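3.2 Home storage and the question of where people keep dried fish

Participants in the Malabanan arm of the study received two sealed packs of salted, air-dried mackerel and were asked to store them "somewhere cool and dry." We had assumed this meant a pantry. The 847 storage logs returned by October suggest that the phrase is open to a good deal of interpretation, and that we should have piloted the wording on someone outside the food science building.

Most households used a kitchen cupboard or the refrigerator door. A smaller group, mainly in apartments with one warm room and one less warm room, reported using the bathroom. We had no protocol for this. The Giker humidity logger is rated for pantry use, and its manual does not mention showers. We kept these households in the sample as a separate category, "wet room" (Figure 2), partly on principle and partly to save the sample size.

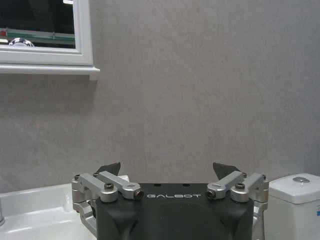 Figure 2. Bathroom wall with mirror cabinet, sink and toilet tank.

3.3 Texture and taste scoring

Packs were returned after 8 weeks and scored by a trained panel at Holtance for chewiness, saltiness and off-flavors. Panelists did not know where each pack had been kept, a fact they later asked us to put in writing. Moisture gain was highest in the wet room group, as anyone might have guessed, though the spread within that group was wide and a few packs scored as well as those from the pantry. Packs wrapped in Braratus paper softened more slowly than those in plain film. One panelist wrote "soap?" on the score sheet. The question mark has been preserved in the data set.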